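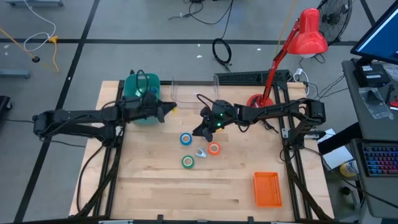

How often do you need to re-grease and re-check a pair of small bench arms? Every 445 hours of running works for us, with a quick look at the cables each morning before the power goes on.

I picked up the figure from Ita Heffernan, who set up the first Zeser arms at Cevent and kept a notebook of when each joint started to feel rough. The manual says 2,000 hours. That may be fine for an arm that moves the same box all day, but ours change direction constantly and the wrists take most of it.

The morning check is mainly wiring. I follow each cable from the base up to the gripper with the arm folded, then again with it stretched out over the bench. A loop at the wrist needs enough slack for a full turn and no more than that. Two winters ago we lost a wrist cable that had been tied too tightly at the forearm - it looked perfect at rest and pulled every time the hand rolled over. Kavitha Suvarna found it by holding the cable between finger and thumb while I jogged the joint at its slowest speed.

After that I go over the rail bolts. Both arms sit on black metal rails running from the back of the bench to the front, and a base that has crept even slightly will spoil the taught positions. I used to re-teach the points when a pick went wrong. Now I check the bolts first.

For the test pick I like rolls of tape laid flat on the wood. They're low, so the fingers have to come down close to the bench, and a height error shows up straight away. I run the left arm alone, then the right, then both together at quarter speed with my hand on the stop button.

Greasing takes most of an afternoon. Wipe off the old stuff before adding new, and go easy at the elbow, where any extra ends up on the wood. Prakash Chowdary at Vikance uses a thinner grease in the wrists and says they run quieter. I've got a tube on order and will try it on the right arm in September.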